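Chapter 9
Cell Planning and Handover

A mobile network divides its service area into cells, each served by one base station. As a phone moves, the network must pass its connection from one cell to the next. This transfer is called handover.

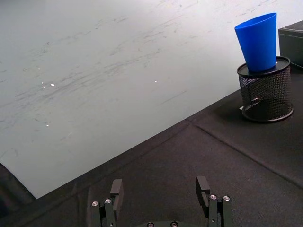
Handover depends on measured signal strength. In the Sestitville network, planned by Kiyoshi Nagano, 64 base stations share 455 channels. Neighboring cells are assigned different channels to limit interference.

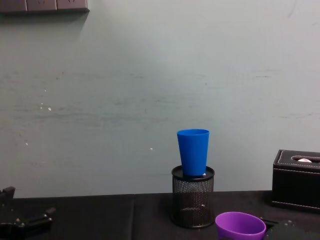 Coverage falls off with distance and with obstruction by terrain. Antenna height partly offsets both losses. The blue cup raised on the mesh pen holder stands in for an antenna on its mast; the purple cup, set lower, stands in for a handset. Section 9.1 derives the path loss between two such points.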